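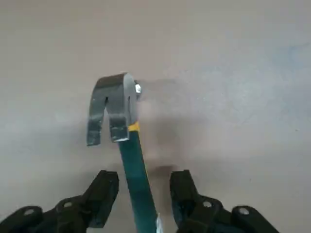
The hand tool with the teal-green handle and yellow band. The scuffs on the metal head are part of why Floor Jacobs likes it.

Floor Jacobs starts talking about handles before I've even got my coat off. She runs the tool bench at Manport, where people bring in hand tools on Monday evenings and learn to look after them, and she has so much to say about handles!

"People always go for the head first," she says. "They want it shiny. I ask them to close their eyes and just hold the thing for a minute. Does it roll in your hand? Do you know which way the head is pointing?"

That's why she is so fond of flat, rectangular handles like the green one. A round handle can turn on you, she explains, but with a flat one your palm knows where you are. And the color helps too. "Bright green, a bit of yellow - you can drop that in the grass and find it again. I've lost gray tools that I'm still sad about."

The bench has 64 hooks on the wall and a card index that has grown to 1,477 cards, one for every tool that has come through. Floor writes them all by hand (in pencil, so she can change her mind). She got the habit from her first job, at Van Loon, a hardware shop where every drawer had its own card.

I ask her about wear, and she lights up. "Oh, I love wear! A pale edge on a prong, streaks across the metal, that's reading material. It tells you where to look. What I don't want is someone grinding it all away to make it pretty."

So how does she clean a metal head? Gently, she says. A dry brush, then a rag with a drop of oil, and if there's rust she'll go in with 400 grit paper. She keeps 300 in the drawer as well but hardly ever reaches for it. After that she checks whatever fastens the head to the handle. "Wiggle it. If it moves, stop and tighten it. Then wiggle it again."

In August the bench moves outdoors to the yard at Cladska for the whole month, and Floor is already sorting out what to bring. The vise is coming, and so is the big tin of rags. She's still arguing with herself over the grindstone.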